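The Long Life of the Small Bag

How a district of repairers in Trarnolville kept an everyday trade alive
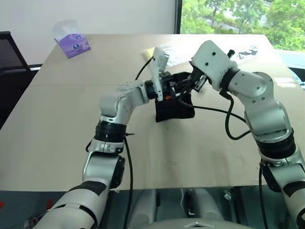

Few household goods are replaced as readily as the bag. A coat that loses a button is usually mended, and shoes are still taken to be heeled, but a purse with a failed zip or a rucksack with a torn strap is commonly put in the bin. In the Plakwood district of Trarnolville, a cluster of workshops has made its living from the opposite habit for three generations. The articles brought to their counters are seldom grand. A black fabric pouch, laid on a pale tabletop, stands well for the kind of thing the district handles: plain, useful, and cheap enough that its owner may wonder whether mending is worth the fare into town. The workshops have always held that it is, and their order books suggest that a good part of the town agrees.

Plakwood lies between the old cattle market and the river, and its streets were laid out for tanners. When the tanneries closed, their buildings were divided into narrow units with good north light and poor heating. Saddlers took the first of them. Bag makers followed, drawn by the low rents and by the saddlers' stock of thread, buckles and wax. At its height the district held enough benches to supply shops along the whole coast. Imported goods ended most of that business within a decade, and the firms that survived did so by turning to repair.

Seven workshops remain. The oldest, Akgül, occupies a corner building whose ground floor still has the iron rings to which hides were tied. It began as a maker of school satchels and continued to produce them long after the schools had stopped asking for leather. Its present trade is divided between luggage, handbags and what the ledger calls "small cloth", a heading that takes in pencil cases, wash bags, camera cases and purses. Small cloth was once treated as a favour to regular customers and charged at almost nothing. It now fills more lines of the ledger than any other class of work.

The change reflects the way such goods are made. A leather handbag is put together from the outside, and a repairer who knows the order of the work can open one seam and leave the rest alone. A cloth pouch is often sewn inside out and turned through a gap in the lining. To replace its zip, the lining must first be unpicked along the bottom, the whole article turned back, and the old stitches drawn out without pulling the weave. The zip itself takes a few minutes. The opening and closing of the bag may take an hour, and it is this hour that customers find hard to understand when they are told the price.

Thread is a matter of settled opinion in Plakwood. Cotton is kept for linings and for older pieces, where a stronger thread would cut through tired cloth. Polyester is used wherever a seam bears weight. Linen, waxed by hand, is reserved for handles and for the corners of cases. Black cloth is thought by many outside the trade to be the easiest to repair, on the grounds that the stitches will not show. Repairers take a different view. Blacks fade towards brown, green or blue according to the dye, and a new black thread on an old black bag can be seen from across a room. Akgül keeps thirteen shades of black on a rack by the window, and new cloth is never matched to old by lamplight.

Supplies have become a greater concern than custom. The brass zips that the district preferred were made by a single works, Plornov, which closed its smaller line some years ago. The Plakwood firms bought the remaining stock jointly and divided it by lot. When the boxes were opened and the contents entered in the shared stock book, the total came to 2,055 zips in mixed lengths, many of them too long for anything but luggage. They are used sparingly. A customer whose bag was made with a Plornov zip may have one in its place; others are offered a modern coil zip, which runs more smoothly and is easier to sew, though it is less admired.

Training is arranged between the firms. A learner spends two years moving from bench to bench, and is expected to unpick for some months before being allowed to sew. The practice is sometimes criticised as slow. Its defenders reply that a person who has taken apart several hundred bags has seen the work of several hundred makers, good and bad, and will know at a glance where a seam has been hidden. Learners are paid from a common fund, to which each workshop contributes according to its takings. Most who complete the course stay in the district, although a few have left to work for theatre wardrobes and museums.

The town has begun to take notice. Rents in the tannery buildings, which had risen sharply, were fixed last year for workshops engaged in making or repair, and signs now point the way from the railway station. An open day on Sun 4 December will allow visitors into all of the premises, with benches set aside for those who wish to have an article looked at. Owners are asked to empty their bags beforehand and to bring any broken parts, including sliders, rings and loose lengths of strap. Estimates will be given on the day, but work accepted then will not be started until the orders taken in November have been cleared.

There is some unease among the firms about the effect of such attention. The district's customers have always come by word of mouth, and the benches are close to the limit of what they can take in. Akgül has for the time being stopped accepting parcels by post. Small cloth may still be handed in at the counter on weekday mornings, with a ticket given in return, and is kept on the shelves behind the door until it is called for.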